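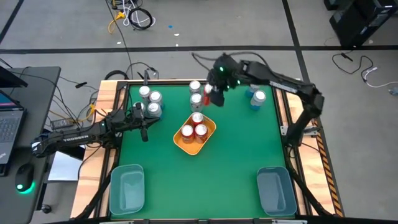 Wadach 작업대용 고무 매트

제품 번호: 748
제조: Papadakis
원산지: 그리스

작업대 위에 깔아 쓰는 천연고무 혼합 매트입니다. 공방, 수리점, 학교 실습실에서 많이 찾습니다. 윗면은 무광 처리되어 조명이 반사되지 않고, 아랫면에는 얕은 격자 홈이 있어 접착제 없이도 잘 밀리지 않습니다.

규격
폭 161cm
두께 3mm
길이는 10cm 단위로 재단 가능
색상: 회색, 녹색, 검정

주문 방법
길이와 색상을 선택한 뒤 장바구니에 담아 주십시오. 모서리 둥글림 가공이 필요하면 주문 메모란에 반지름을 적어 주시면 됩니다. 재단한 제품은 불량이 아닌 한 반품되지 않으니 작업대 치수를 한 번 더 재 보시기 바랍니다. 롤 단위(35m) 주문은 별도 견적입니다.

설치
매트는 말린 상태로 배송됩니다. 평평한 바닥에 윗면이 아래로 가도록 펼쳐 하루 정도 두면 말린 자국이 대부분 펴집니다. 겨울철에는 이틀이 걸리기도 합니다. 상판의 먼지와 기름을 닦고 한쪽 끝부터 맞추어 깔아 주십시오. 처음 며칠은 고무 냄새가 날 수 있으므로 환기가 되는 곳에서 사용하십시오.

관리
중성세제를 푼 미지근한 물로 닦고 마른 천으로 물기를 제거합니다. 아세톤과 시너는 표면을 변색시킵니다. 칼을 직접 대고 쓰는 재단용 매트가 아니므로 칼 작업에는 별도의 커팅 매트를 올려 사용하십시오. 인두처럼 뜨거운 공구는 반드시 받침대에 놓아야 합니다.

정전기 방지 기능은 없습니다. 전자 부품을 다루신다면 접지 단자가 달린 Ilar 매트(제품 번호 943)를 보시기 바랍니다.

배송
재고가 있는 색상은 결제 후 영업일 기준 3일 이내에 출고합니다. 녹색은 7월에 다시 입고됩니다.

구매 후기
Benedetta Piras: 제본 작업대에 회색을 깔았습니다. 나사가 굴러 떨어지는 일이 줄었고 소리도 조용해졌어요. 냄새는 나흘쯤 갔습니다.
Fedir Mykhailiuk: 두께는 만족합니다. 다만 밝은 색은 연필 자국이 잘 보입니다.

함께 찾는 제품
Fliltemix 고무 전용 세정제
매트 모서리 고정 클립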